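Home | Guides | Workshop | Money matters | Ask us | Search

How to budget for your first robot arm (and all the bits that come after it)

Print this page | E-mail to a friend

By Eirlys Howells

When we set out to buy an arm for our breakfast project at Tinness, I did what I suspect most people do. I found the arm I liked, wrote down its price, added a little for postage and called that the budget.
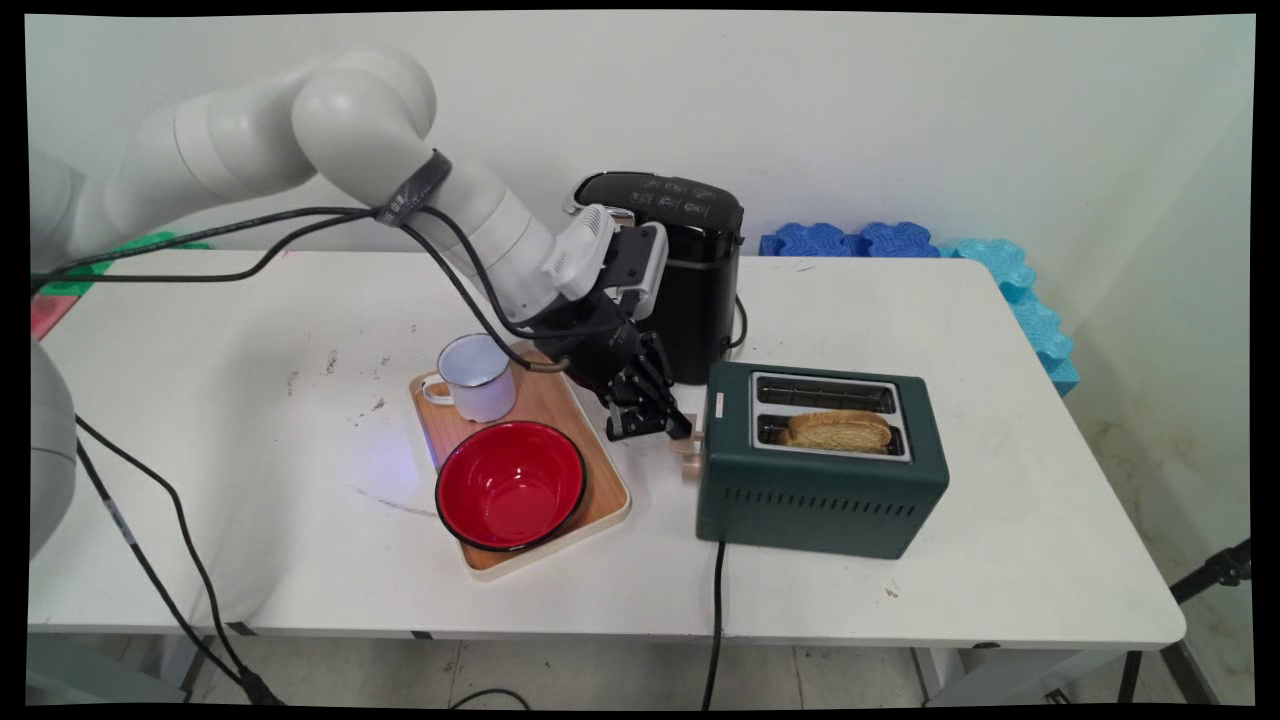

It was a lovely tidy figure and it lasted until November, when Jarrah Kerslake asked me where the gripper was on my list. There wasn't one. There wasn't a table either, come to that, and I had put down nothing at all for the toaster. So I started again with a pot of tea and a much larger sheet of paper, and what follows is more or less how I'd do it now. It's written for small teams, clubs and college departments buying one arm to work with household things on a tabletop. If you are fitting out a factory you'll want somebody cleverer than me.

Step 1. Write down the job before you look at a single catalogue

Do this in ordinary words. Ours said: "Work beside a toaster and a coffee machine, handle a mug and a bowl, and put things on a tray." From that sentence you can work out the heaviest thing to be lifted, the furthest thing to be reached and the fiddliest thing to be gripped. Weigh the mug full, please, and then add the weight of the gripper, which comes out of the arm's lifting allowance before you've picked up so much as a crust.

Step 2. Make a table out of cardboard

Before you ask for quotes, mark out your table on the floor at full size and put the real objects on it. We borrowed a tray from home and shuffled it about for most of an afternoon. Measure from where the base will sit to the far side of the furthest object, and remember that an arm at full stretch is a clumsy thing — you want some bend left in the elbow. Leave room behind the base for the cables too.

Step 3. Price the gripper as a separate purchase

A simple two-jaw gripper is the cheapest and does a great deal. One with jointed fingers costs a good bit more, and whether you need it depends on your Step 1 sentence. A small lever knob and a wide bowl ask for quite different things from a hand. When you write to suppliers, ask these questions and keep the answers in one place:

- Does the mounting plate for our arm come with it, or is it extra?
- Which cables are included, and how long are they?
- What does a replacement finger cost, and how long does it take to arrive?
- Is the software a single payment or a yearly one?

The quote we had from Malton left out the plate and the one from Ondieki included it, so the dearer of the two was in fact the cheaper. I very nearly missed that.

Step 4. Add the dull things

I give these a page to themselves now. A sturdy table. Straps and ties to keep cables close to the arm. Extension leads, with enough sockets for the arm, its controller and every appliance (ours have short flexes, and they always seem to want to come off the wrong side of the table). Foam mats, if you'd like something soft to hand. Stands for any cameras. Cleaning cloths, because toast is crumbs and crumbs get everywhere! On our sheet there were 27 lines by the end, and most of them were small.

Step 5. Buy the props properly

Household objects are part of the equipment and they deserve a line of their own. Buy two of anything that can chip or dent, and buy both on the same day, as shops change their ranges and a slightly different toaster may mean teaching the arm all over again. Choose a few things with different surfaces: some wood, some enamel, something shiny. Keep the receipts together in an envelope.

Step 6. Budget for people and for waiting

Somebody has to be trained, and somebody has to stand there while the arm is running. Put their hours in. Put the safety assessment in as well, and ask your insurer early on. Our delivery took 31 days from order, and we had the room booked for all of them, which still makes me wince.

Step 7. Keep something back

I hold on to a tenth of the total until the arm has been working for a full term. We used Famside for our spares and I was glad of the money when the first cable needed changing.

If you'd like my blank sheet, leave a note and I'll send it along.

Comments

Roswitha Harms: Very useful, thank you. Would you buy a used arm? We've been offered one with the controller but no paperwork.

Eirlys Howells: I would want the service history first, Roswitha, and a price for a check-up from the maker. Add that to the asking price and then see how you feel.

Josué Lins: We forgot the mounting plate too. Two weeks with an arm and a gripper and no way of joining them.

Anahera Ashby: Could I have the blank sheet please? Also, do you put electricity in, or does your building cover it?

Eirlys Howells: On its way, Anahera. The building covers ours, but I'd ask before you assume.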